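4.2 Visual tracking on a plain tabletop
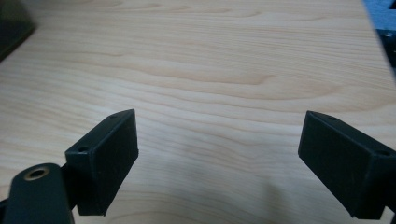 Venthorpe, 28 Dec 2023

Figure 3. View from the hand-held gripper over the table. The fingers are open, with nothing between the pads.

I spent far more of this project on views like Figure 3 than on anything with an object in it, so let me start there. Our pose tracker (we call it Ramalho, and the name stuck before anyone could vote on it) picks out small patches of texture, follows them from one view to the next, and works out how the tool has moved. Give it a cluttered bench and it's happy. Give it pale wood with fine, wavy grain and it gets into trouble pretty fast!

The grain lines run mostly sideways, and one stretch of them looks a lot like the next. So the tracker can tell when the tool moves across the lines, but motion along them is slippery. The places where the grain bends into loops do help. My first version weighted every patch the same, and the estimated path would slide off to one side while the tool was sitting still on its stand, which drove me a little nuts.

The second problem is the gripper itself. Both fingers are in view the whole time, and they have lovely crisp corners and small round holes, exactly the sort of thing a corner detector goes hunting for. The brass-colored rim on the mounting arm at lower left is even worse (or better, depending on whose side you're on). All of that hardware travels with the camera, so to the tracker it looks like proof that we aren't moving. Idalina Vieira wrote the mask that throws those patches out. It has 2 parts: a fixed outline for the arm, and a moving one for the fingers that follows the estimated opening width. We grow both outlines by 4 pixels before applying them.

Shadows were the part I underestimated. There's a soft gray one on the wood between the fingers in Figure 3, down toward the right finger, and its blurry border moves when the tool moves. We don't try to model it. Patches with low contrast and a wide gradient just get a smaller weight, and that took care of most of the drift I was seeing.

With the mask and the new weights in place, I reran the 300 recordings we'd collected at Skiltudton in August. Tracking was lost for good in 4 of them, all during quick turns of the wrist over bare wood. Judite Brandão thinks a wider search window would bring those back, and I'd like to try it, but the window also slows the planner down and we haven't sorted out that trade yet. For now the planner simply waits when Ramalho reports low confidence, then picks up again from the last pose it trusted. The settings for every run are stored in Cesisero next to the recordings.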